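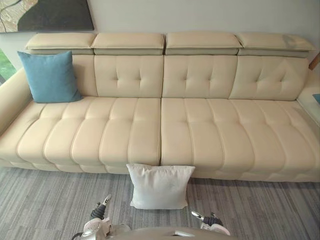
The Throw Pillow Always Lands on the Floor

A cream leather sectional is a promise you make to a cleaner, better version of yourself. Ours came from Danavetti, weighed more than the car, and had adjustable headrests, which the salesman at Broltmont demonstrated with the gravity of a man unveiling a bridge. We paid an extra $117 for delivery and felt lucky.

Then came the pillows. A sofa this pale looks unfinished without a few, so you buy a blue one and a white one, and by evening the white one is on the carpet. You put it back. Leather is slippery stuff, and channel tufting – those fat ribs running front to back – works like a very slow playground slide.
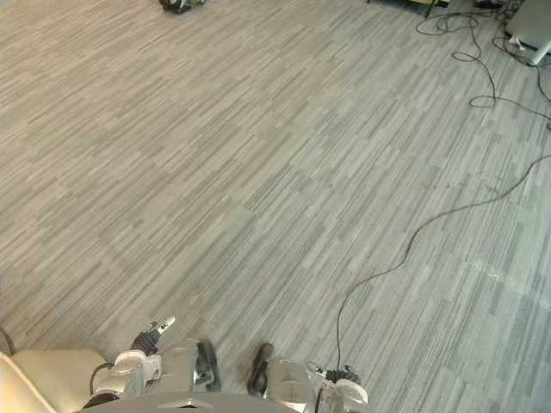

Carpet is the other half of the problem. Gray stripes were sold to me as forgiving, and they do forgive crumbs, lint and one earring, missing since March. They will not forgive a white pillow, which shows up on them like a dropped napkin at a wedding.

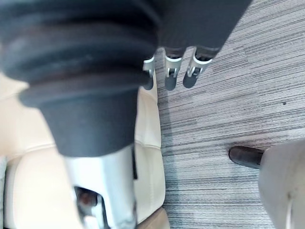
I have tried a nonslip pad from Doment ($24, smells of tires) and a firmer insert. Both lasted until someone sat down. My current method is to pick the pillow up on my way to bed, give it one chop in the middle and leave the room before it moves.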